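九月 工作记录 须后乳(Karaki 项目)
记录人:Ursina Lehner
复核:Rekha Shetty
地点:Nestow 配方实验室,乳化间及相邻准备间

上午八时四十分

接上一篇。批次 2524 在四十摄氏度恒温箱内存放满四周,今晨取出,室温平衡两小时后检查。瓶口下方有一圈透明析出液,高度不足两毫米,轻轻倒置一次即可重新混匀,静置半小时后未再出现。对照批次 1518 同条件同时间取出,外观均一,无析出。两批配方的差别仅在增稠体系:1518 沿用黄原胶与卡波姆复配,2524 减去卡波姆,改用羟乙基纤维素,目的是改善涂抹后在胡茬部位搓泥的问题。

按规程,析出一旦可见即应记为“轻微”,不得因可恢复而记为“无”。上一篇中第三周的检查记为“无”,经与 Halfdan Blöndal 核对,当时样品瓶未去标签,液面下沿被标签遮住,故该条结果不作数,已在原页旁注明并签字。今后恒温样品一律将标签贴于瓶盖。

pH 测定:两批均在规格范围内,2524 较制备当日略有下降,1518 几乎不变。电极为上月新换,测前以两点标准缓冲液校准,斜率合格。2524 的下降是否与水杨酸盐有关,尚无依据,暂不下结论。Keyvan Dehghan 建议加做一份不含活性物的空白基质,同意,列入下一轮。

上午十时

粘度。仪器为 Bramard 旋转粘度计,四号转子,每分钟二十转,样品温度二十五摄氏度,读数取稳定一分钟后的数值。2524 存放后的读数低于初始值,降幅已超过内部警戒线,但未达到判废线。1518 降幅很小。样品在 200 毫升高型烧杯内测定,与初始测定使用的容器相同。此前 Mojtaba Azimi 曾用宽口瓶直接测定,所得数值偏低,不能与本表混用,已另页存放。

关于转子:四号转子杆部有一处细小划痕,目前看不影响读数,但清洗时容易残留膏体。请各位使用后先用温水冲洗,再用软布擦干,不得使用硬毛刷。是否更换由 Rekha Shetty 决定。

涂抹观察。由三名同事在前臂内侧及下颌各涂一份,先后顺序由 Keyvan Dehghan 安排,涂抹者不知批号。2524 在下颌铺展较快,约半分钟后仍可推开,搓泥明显少于 1518;但三人中有两人认为吸收后表面发涩,其中一人形容“像洗完脸没擦干就吹了风”。前臂上没有这种感受。推测与胡茬处角质状态有关,亦可能仅与剃须时间有关:发涩的两人均为当日早晨剃须,另一人前一日晚间剃须。人数太少,以上只作备忘,不得引用于项目汇报。

上午十一时二十分

原料。Tradenton 寄来的燕麦提取物新批次已到,颜色较上一批深,气味略重,随附检验单各项合格。因本项目基质为乳白色,加入后成品略偏米黄,肉眼与留样并排可辨,单独放置则不易察觉。须确认供应方是否调整过浓缩工序。由 Halfdan Blöndal 去函询问,函中须写明我方收到的包装批号、开封时间及储存条件,并请对方提供近三批的色度数据。答复之前,该批原料不投入正式样品,只可用于工艺摸索。

另,泛醇余量不足以支持下月两次中试,已提交采购申请。申请单上供应方一栏暂空,原因是现供应方最小包装已有变动,需要重新比价。

下午一时三十分

皮肤耐受问卷回收情况。本轮发出的问卷共收回 57 份,均为自述剃须后颈部有发红、刺痛或毛发内生困扰的男性。问卷由 Rekha Shetty 汇总,原始件存档案柜第二层,电子表只读权限开放给项目成员。

初步阅读后有以下几点,供后续讨论。

其一,多数人把“刺痛”与“发红”混用,开放题里尤为明显。有人在选择题中勾选“不刺痛”,文字里却写“抹上去火辣辣一阵就过去了”。下一版问卷应将感觉与可见变化分作两页,并分别注明发生在涂抹后多久。

其二,颈部与面颊的反馈差异很大。面颊上几乎没有人提出意见,意见集中在喉结两侧及下颌角以下,即毛发生长方向较乱、容易逆向剃除的部位。这与我们在配方上一直以面颊作评价部位的做法并不相称。建议从下一轮起把颈部列为主要评价部位,面颊作参考。

其三,有若干份回答提到使用含酒精的须后水多年,认为“不疼就是没用”。对这类使用者,产品的清凉感会直接影响其对功效的判断。是否加入低量薄荷醇衍生物,组内意见不一。Mojtaba Azimi 认为可加,理由是使用者会因此愿意坚持;本人倾向不加,颈部已有破损时冷感剂容易引起不适,且会掩盖配方本身的刺激性,使评价失真。此事留待例会决定。

其四,剃须工具和频率的题目设计过粗。电动剃须刀仅有一个选项,未区分往复式与旋转式,手动剃刀未问刀片更换周期。Keyvan Dehghan 指出,同一人换刀片前后颈部状态可能相差很大,若不记录,则无法分辨改善来自产品还是来自新刀片。采纳,修改稿由其负责。
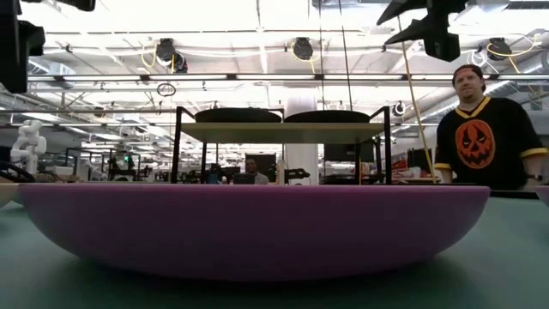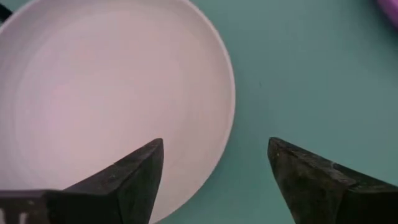 下午二时四十五分

重新制备 2524 的小样,改动只有一处:羟乙基纤维素先以甘油润湿分散,再加入水相,升温前搅拌时间延长。上次制备时为直接撒入水中,记录页上有“少许结团,继续搅拌后消失”的字样。当时认为不影响结果,现在看来需要排除。若增稠剂未充分水合,局部浓度不足,高温下析出一层清液是可以解释的,粘度下降也可能与此有关。

操作经过如下。水相称量后于主锅中搅拌,转速以液面不卷入空气为度。甘油与增稠剂在小杯内调成均匀浆状,无干粉可见,缓慢倒入,杯壁以少量配方水荡洗并入。搅拌二十分钟后取一滴置于玻片上观察,未见颗粒。随后升温至七十五摄氏度,保温;油相同步升温,完全熔化后投入,均质三分钟。均质过程中锅盖观察窗起雾,未能连续观察液面,停机后开盖检查,壁上无堆积。

降温阶段。至四十五摄氏度加入泛醇、防腐剂及燕麦提取物(仍用旧批次,余量够本次)。水杨酸盐预先溶解,过滤后加入。补水量按称量差计算,已由 Halfdan Blöndal 复算一遍,两人结果一致。降温速度比上次稍慢,原因是冷却水压不足,工程部称下午有管路检修。此点须记住:若新样品稳定性变好,不能将全部原因归于分散方式,冷却速度同样有变化。为此明日将在水压恢复后按同一工艺再做一份,与今日样品并行存放。

出料后外观细腻,有光泽,气泡不多。真空脱泡后分装,取样分三处:恒温箱、冷藏及室温留样。冷热循环样品另装。标签内容照旧,位置按上午所定贴于瓶盖。新样品沿用批号 2524,加后缀 B,请勿与原批次混写为同一行。

离心初筛:每分钟三千转,三十分钟,未分层。原 2524 当初也通过了离心,故此结果仅说明没有更差。

下午四时二十分

与 Rekha Shetty、Mojtaba Azimi 讨论评价方案,要点记录如下。

颈部评价应由经过培训的人员以固定光源观察,并按图谱分级,不再由受试者自评发红程度。自评只保留感觉类题目。图谱目前有两套,一套以肤色较浅者为主,在肤色较深者身上很难对应,发红往往表现为颜色加深而非变红,毛囊周围隆起反而更容易看清。Rekha Shetty 认为应另立一项“隆起”,与颜色分开打分。这一意见很重要,毛发内生的困扰在卷曲胡须人群中更为常见,若只看颜色,最需要被记录的一部分人会被评为“无变化”。

洗脱期。原方案规定受试者停用其他须后产品三天,Mojtaba Azimi 认为不够,主张一周。考虑到部分受试者停用后会加重不适,同意延长至一周,同时提供不含活性物的基础保湿乳供洗脱期使用。该保湿乳应使用与正式样品不同的包装,避免误认。

剃须时间。统一要求于评价当日早晨剃须,剃须与观察之间的间隔固定。是否统一提供剃刀,讨论较久。统一提供可减少变量,但习惯使用电动剃须刀的人突然改用手动剃刀,头几天颈部几乎必然出现刺激,所得结果与日常使用不符。最后商定:各人使用自己的工具,但试用开始时手动剃刀使用者一律更换新刀片,并在日记卡上登记此后每次更换。

退出标准。出现脓疱、渗液或持续灼痛者,应立即停用并转介皮肤科门诊,不得由本组人员自行建议用药。此条在上一版方案中写作“必要时咨询医生”,措辞过于含糊,须改。方案须重新送交伦理审阅,改动处以修订格式标出。

关于对外措辞,市场方面来函询问可否使用“减少毛发内生”的表述。答复意见:目前没有数据支持,不可使用。即便后续试用结果良好,按本方案设计也只能说明使用期间颈部外观与感觉的变化,不能推及成因。可考虑的表述为“剃须后舒缓保湿”,其余待法规部门审定。水杨酸盐在本配方中的用途与限量,各市场规定不一,标签草稿应先过法规再排版,不要重复上一个项目的次序。

下午五时三十分

待办:

空白基质小样,配方与 2524 B 相同,去除活性物,由 Keyvan Dehghan 配制,本人复核称量。

冷却水压恢复后重做一份,工艺参数照今日记录,冷却速度须记录曲线,不要只写起止温度。

Tradenton 的答复到后夹入原料页,色度数据请转成与我方仪器相同的表示方式再作比较。

问卷修改稿、日记卡样张送 Rekha Shetty。日记卡字号偏小,上一版有人反映在浴室灯下看不清,请放大,并改用遇水不洇的纸。

1518 的留样继续存放至十二周,不因 2524 的进展而中止。若 2524 B 仍有析出,备选方案是在 1518 的基础上降低卡波姆用量,保留少许以支撑高温下的结构,搓泥程度可能介于两者之间。Halfdan Blöndal 手中有一份早期的用量梯度记录,其中低用量两档的涂抹评价缺失,请查找是否另页存放。

恒温箱门封右下角有轻微漏热,箱内上下层温差较大,样品一律放中层。已报修。

Ursina Lehner 签

复核意见(Rekha Shetty):同意以上记录。第三周析出结果的更正方式符合规程。关于发涩的感受,请在下一次涂抹观察中登记各人剃须的具体时间,并增加未剃须部位的对照。四号转子先停用,改用备用转子之前须以标准油核对一次,核对结果附于本页之后。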